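3.2 What people put on their walls

I'll admit I went into this part of the study expecting the walls to be dull. My interest was in how people in rented flats make a place feel like theirs, and I'd assumed it would all be about sofas. I was wrong! Of the 355 tenants who filled in the Stestum survey, most wrote more about their walls than about anything else, and plenty carried on over the back of the sheet (I read every one, some of them twice).

The rules on nails matter a great deal. In the Wada blocks tenants may put up 4 hooks per room, and in Siken it's only 2, so people there get choosy. They lean things on shelves, they swap them round at Christmas – one household keeps a whole stack behind the wardrobe and changes the hall every Tuesday.

Frames came up far more than I'd planned for. I had a single question on them, tucked in near the end, and the answers ran on and on. People would happily bin a print and keep its frame, and warm-coloured wood like that in Figure 4 was a favourite with older tenants, who often told me it "goes with everything". Younger tenants leaned towards black or white, though I wouldn't push that too hard on one survey. I come back to the hooks in Section 5.
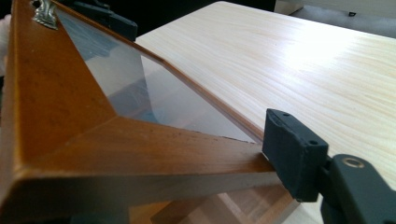

Figure 4. Corner of a wooden picture frame, with its mitred joint. Source: Condex.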